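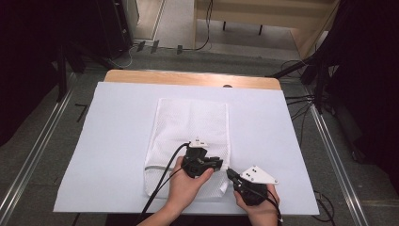

Ticket 1666
Subject: Limited edition print set, incorrect edition number
Status: Resolved

18th August. The customer, Ms Tsegereda Tesfamariam, reported that one print in the Yupanqui folio of eight bore an edition number different from that on its certificate of authenticity. The edition is limited to 200.

Response (Rónán Foley, Okcombe Gallery): The catalogue entry was compared with the publisher's register. The print is numbered correctly; the certificate contains a typing error.

Action: A replacement certificate has been signed and sent by registered post. The customer is requested to return the original in the prepaid envelope. The catalogue record has been amended.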